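Die Frau, die das Telefon abhebt

Wer bei Astesance anruft, landet bei einem Menschen. Das ist im Jahr 2018 schon eine Nachricht, und deshalb sitze ich an einem grauen Vormittag in Plimau einer Frau gegenüber, die seit 17 Jahren Hardware-Support am Telefon macht und ihren Namen lieber nicht gedruckt sehen will. »Sonst rufen die mich auch noch zu Hause an«, sagt sie und schiebt mir eine Tasse Kaffee hin, auf der das Logo einer längst eingestellten Software verblasst.

Ihr Büro hat zwei Fenster, von denen sich eines öffnen lässt. Das Headset hängt am Monitor wie ein nasser Handschuh. Allein im Oktober kamen 1.627 Anrufe in der Hotline an, 608 davon hat sie selbst angenommen. Ob das viel sei? Sie überlegt. »Mein Ohr sagt ja.«

Angefangen hat sie eigentlich im Einkauf, bei der Kassa, wie die Kollegen die alte Abrechnungsabteilung bis heute nennen. Dann wurde jemand krank, dann wurde umstrukturiert, und als die Umstrukturierung vorbei war, hatte sie ein Telefon. »Vorübergehend, hieß es. Ich habe den Zettel noch.« Sie sucht ihn, findet ihn aber nicht, dafür drei Tüten Ketchup und einen Garantieschein von Barnance, dem Lieferanten, mit dem man sich vor Jahren überworfen hat. Worum es ging, will sie nicht erzählen. »Lüfter«, sagt sie dann doch.

Die meisten Anrufer, sagt sie, hätten kein technisches Problem. Sie hätten ein Problem mit der Uhrzeit. Der Rechner streikt immer zehn Minuten vor der Abgabe, vor dem Urlaub, vor der Präsentation. »Um acht in der Früh ruft keiner an und sagt, er hätte heute den ganzen Tag Zeit für eine Fehlersuche.« Sie hat sich angewöhnt, erst einmal zuzuhören. Das dauert. Mancher Kunde beginnt bei der Anschaffung des Schreibtischs.

Und die Sache mit dem Aus- und Wiedereinschalten, frage ich, stimmt die? Sie seufzt so, wie vermutlich Bäcker seufzen, wenn man sie nach dem Aufstehen fragt. »Natürlich stimmt die. Aber Sie dürfen es nicht so sagen. Wenn ich frage, ob jemand schon neu gestartet hat, sagt er ja. Immer. Also bitte ich ihn, das Kabel herauszuziehen und mir zu sagen, ob die Kontakte sauber sind.« Pause. »Die Kontakte sind immer sauber.«

Über Höflichkeit hat sie Ansichten, die man in Schulungen nicht hört. Zu viel davon mache die Leute misstrauisch. Wer einem dreimal für die Geduld danke, habe vor, sie auch zu brauchen. Die Firma hat ihr einmal einen Gesprächsleitfaden geschickt, 485 Seiten samt Anhang. Gelesen hat sie ihn bis zu der Stelle, an der empfohlen wird, beim Sprechen zu lächeln. Jetzt liegt er unter dem Monitor, und sie lobt die Höhe.

Beschimpft wird sie seltener, als man denkt. Vor zehn Jahren sei es schlimmer gewesen, da hätten die Leute noch geglaubt, ein Computer müsse funktionieren. Heute seien sie milder, oder müder. Einer habe ihr neulich zwanzig Minuten lang von seiner Scheidung erzählt und am Ende gemerkt, dass der Drucker wieder lief. »Da habe ich dann auch nichts mehr angefasst.«

Gibt es etwas, das sie noch aus der Ruhe bringt? »Der Satz: Ich habe nichts gemacht.« Sie sagt ihn gleich noch einmal, mit einer fremden, etwas höheren Stimme. Gemacht haben die Leute immer etwas - den Rechner aufgeschraubt, mit dem Staubsauger hineingeleuchtet, den Neffen gefragt. Gegen den Neffen, sagt sie, komme man am schwersten an.

Im Frühjahr soll die Hotline ein Menü bekommen. Für Hardware drücken Sie die Zwei. Sie hat die Ansage schon probegehört und findet die Stimme sympathisch, nur etwas zu ausgeschlafen. Angst um ihren Platz hat sie nicht. Irgendwer müsse ja drangehen, wenn die Leute die Null drücken, und die Null drückten alle.

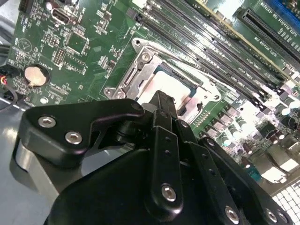 Dann blinkt das Headset, sie hebt einen Finger und ist für mich nicht mehr zu sprechen. »Nein«, höre ich sie noch sagen, »das andere Kabel.«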